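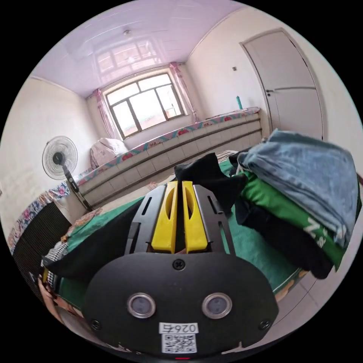
3 min read

Folding the Clean Clothes on the Bed
By Ornella Galli

I do all my folding on the bed, and I have for years. A table is fine if you have a big one, but a bed gives you room to spread out, and you can't very well go to sleep until the job is finished!

Smooth the sheet first and pull the corners snug. Then start with the heavy things, jeans and denim jackets and so on, while your arms are fresh. Lay each one flat, run your palms from the middle out to the edges, and fold it in half the long way before you bring the ends in. With T-shirts I turn the sleeves back first, then fold up from the hem. If there's lettering on the front, leave it facing out — you'll find the shirt you want without digging through everything.

Build one stack as you go, off to the side where your elbow won't catch it. Mine usually ends up with something denim on top, even though the heavy pieces really ought to go at the bottom (do as I say, please).

Dark socks and small cloths wait until last. Good daylight from a window helps a lot here, as navy and black look just the same to me after supper. Lay the pair together, fold the toes up to the heel, and tuck them into the cuff.

When the stack gets taller than your hand is long, carry it to the wardrobe and start another.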